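Ilimden Shared Workshop
Project Notebook: Hand-Held Gripper, Second Build
Entry date: 11/21/18
Entered by: Lilla Vincze
Reviewed by: Eirlys Gough

Purpose of entry

The following records the state of the hand-held gripper after the linkage was reassembled, together with the first cloth trials carried out in a domestic setting. It continues the entry on the Telineck pad material and should be read with it. The drawings are in the Kerekes folder on the shared drive. The folder labeled Fulo holds the earlier version of the finger arms and must not be used for new parts.

1. Condition of the build

The linkage was taken apart on the bench, cleaned, and put back together with the pivots seated by hand. Side play in the fingers was checked before and after. The left finger had more play than the right before the work and is now within the limit we set for ourselves. The right finger was already acceptable and was left as it was, apart from cleaning.

The pads were bonded again with the same adhesive as before. Full cure was allowed before any load was applied. Colleagues who borrow the tool are asked not to peel at the pad edges, even where a corner looks raised.

The mass of the complete tool, weighed on the workshop scale, is 853 g. The previous build was 145 g lighter. Most of the increase is in the outer brackets, and a lighter bracket will be drawn if the wrist strain reported by E. Gough continues. She was able to work for one full session without a rest and noted discomfort toward the end.

2. Cloth trials

Cloth was chosen for the first trials on the grounds that it had given the most difficulty with the old pads. All work was done on a made bed, using dark items against a light printed sheet. The wardrobe side and the headboard side of the bed were both used. The operator stood throughout and held the tool in one hand.

The approach was made with the jaws open and the pads square to the surface. The operator then lowered the tool until the pads touched the cloth, closed slowly, and held before lifting. Where the cloth lay fully flat, the operator was permitted to push it up into a ridge with the pads first. This is to be recorded as a separate method in the log and not mixed with the direct pinch.
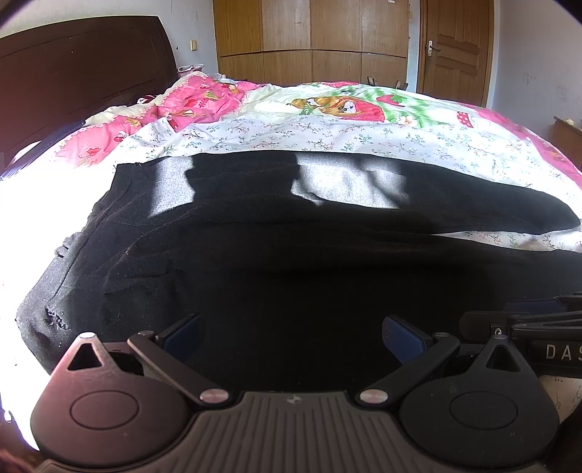 Open jaws over the black garment. 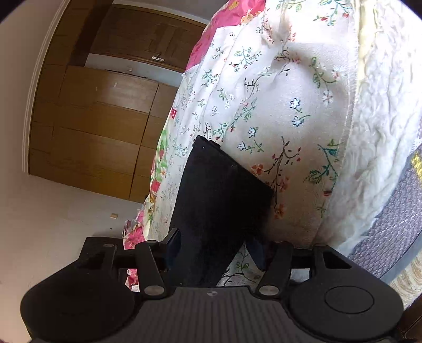
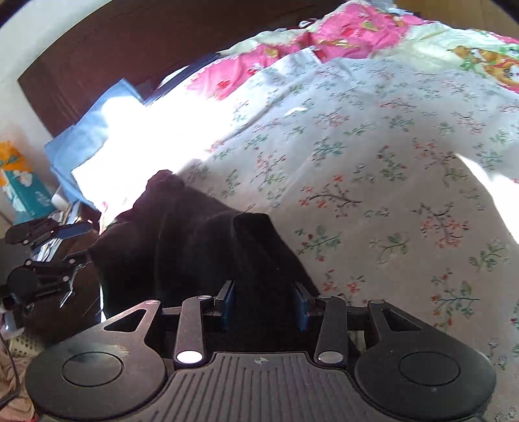
The last two show the jaws closed on dark items, with the floral sheet behind.

3. Log summary

The session log holds 559 lines. Of these, 19 were set aside on account of a wrong method code entered by the undersigned, and they will be corrected by hand against the paper sheet. No line is to be deleted. The file has been saved under the session name with the suffix "a", and the corrected file will take the suffix "b".

The operator's written remarks may be summarized as follows. Thick, fuzzy cloth was easier to take than expected. Folded edges were easier than open areas. The handle became tiring when the wrist was turned to reach the side of the mattress, and a change of stance was more useful than a change of grip.

E. Gough adds that the closing force felt uneven near the end of travel. I did not feel this myself when I tried the tool afterward. The matter remains open.

4. Work outstanding

Correct the method codes and save the file with suffix "b" (Vincze).

Check closing force at the end of travel with the spring scale, both fingers (Gough).

Draw the lighter outer bracket and place it in the Kerekes folder with a new revision letter.

Order a second set of pivot pins. The spare set was used in this build and the drawer is now empty.

Repeat the cloth trials in December with the same items and the same sheet, after the closing force has been checked.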